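Robot Learning in Practice
Week 9 handout: Teaching by demonstration, and what you should believe about it
Unit coordinator: Soledad Valcárcel
Notes by Catrin Jenkins

Read this before the Graltcombe lab session. The tute questions are at the end. Bring your logbook, and write in pen.

1. What is being claimed

The claim you will meet in every glossy talk on the subject is that programming a robot is over. A person shows the arm what to do, the arm records it, a policy is trained on the recordings, and off it goes. I have sat through a lot of these talks. The videos are usually sped up, and the failures are usually on someone else's slide.

Some of it does hold up. For tasks with contact, floppy objects and awkward angles, writing the motion down by hand is miserable, and a decent operator can get through in a minute what used to eat a fortnight of an honours student's life. My quarrel is with the leap from "the operator did it" to "the robot has learned it". Keep those two sentences apart in your reports or you will lose marks.

2. Two ways of showing

Kinesthetic teaching. You put the arm in a compliant mode, take hold of it and push it through the motion. It is cheap and quick to pick up. The trouble is that your hands and forearms end up in the camera view during recording and won't be there at run time. You also feel the contact through your own wrist, and none of that feeling is logged unless there is a force sensor in the right place.

Teleoperation. You drive the arm from a distance with a leader arm, a controller or a pair of handles. The cameras see only what the robot will see later. In exchange you lose touch almost entirely, and your demonstrations get slow and hesitant. Expect your first ones to be terrible. Mine were.

A learner copies hesitation as faithfully as it copies skill. If you pause above the object for two seconds every time while you work out your depth, the policy will pause there too, and sometimes it won't start again.

3. The packaging task

Our exercise in June is picking up soft plastic packets. Students tend to think this is beneath them. It's a nasty little problem: the packet changes shape when you squeeze it, it slides, and the surface throws light straight back at the camera.

Operators mostly drift towards the sealed end, where there is something crimped to bite on. The wrist view then gives you a great deal of packet and not much of anything else. 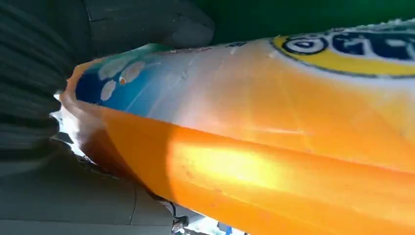 4. Reading a wrist view

Start with glare. The pale patch across the orange plastic carries no information about the surface under it, and it will move as soon as the packet or the lamp does. A network trained at one bench under one light may well decide the highlight is part of the object. Ask any author who reports results from a single room what happened when the blinds were up.

Next, scale. At this range the print fills the view and the lettering runs out of it. If your method depends on recognising the item, it had better have done so on the way in.

Then contact. You can see dark pads against plastic. You cannot see how hard they are pressing, or whether the grip would survive a lift. Labelling a still like this "successful grasp" is guesswork, and I have found labels of that sort in datasets I was asked to trust.

5. How many demonstrations?

The lab set has 300 demonstrations, collected by students over two semesters. After Soledad and I went through them, 74 were thrown out for missing frames, bumped cameras or an operator giving up halfway. Keep that in mind when someone quotes you a dataset size with no mention of what was discarded.

Each pair will add 60 more. Swap operators at the halfway mark and record who drove which. Last year's Veltcombe group didn't, and could not tell whether they had trained on a task or on one bloke's left-handed habits.

6. For the tute

Read the Sundqvist chapter in the course reader, sections 2 and 4 only. Come ready to argue the following:
– What would a fair held-out test look like for the packet task?
– Which of your own habits would you not want copied?
– The chapter counts a dropped packet as a success if it lands in the tray. Should it?

Logbooks are due Sunday, 5 pm. Late ones go in the tray outside my office and get marked when I get to them.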